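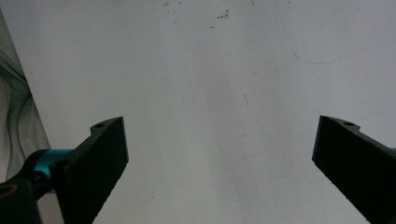
Inside Netholm.

Wanted: people who say they can't draw

The Varstead drawing group is looking for new members for its March block. We meet at Netholm, up the stairs past the bike shop, and we have too many people who can draw. They're lovely, but they've started discussing paper.

What we need is beginners, the rusty, and anyone whose last finished work was a horse in grade three. You'd come for four evenings and be shown very little. Svatopluk Zelenák runs the sessions, and his teaching consists mainly of standing behind you and breathing thoughtfully. If he says "hmm" it's going well. If he says "interesting" you may want to turn the page over.

Each session is two hours, starting at 7 pm. The first is always still life, usually fruit, because fruit doesn't ask to see it afterwards. The second is hands, and people have been known to discover an urgent dentist appointment. After that you can draw whatever you like, including the fruit again, if it has lasted.

Paper is supplied. Pencils are supplied too, though the good ones go early. Please don't wear anything you're fond of, as charcoal has a way of getting into the car with you. 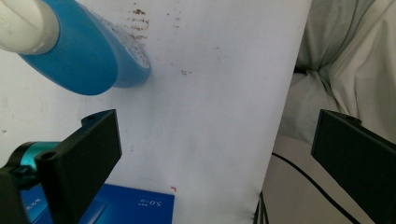 What it costs

The block is $2 a session, paid into the Baláž coffee tin, which has held no coffee in my lifetime. Tea is included. Biscuits depend on who's been to Laltau for the shopping.

How to apply

Send us up to 200 words on why you stopped drawing. A teacher who laughed at your tree is a perfectly good answer, and a common one.

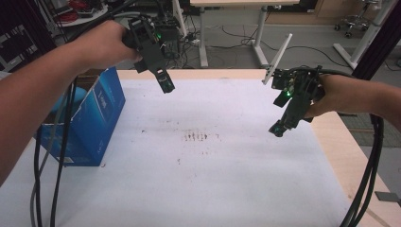
Don't attach any work. We'd only feel obliged to say something about it, and so would you. Leave a note at the Netholm front desk if you don't use email, and print your name in capitals. Last year we spent a week trying to reach somebody called Gnome.

No experience needed. Some experience will be overlooked.

Comments

Marg T.
Is there parking or do we use the street?

driftwood88
Street, but the favourite spot goes by 6:30. I did the last block. My pears look like knees and my knees look like pears, so I'm coming back.

Norm (upstairs)
It was Graeme. I've told you before.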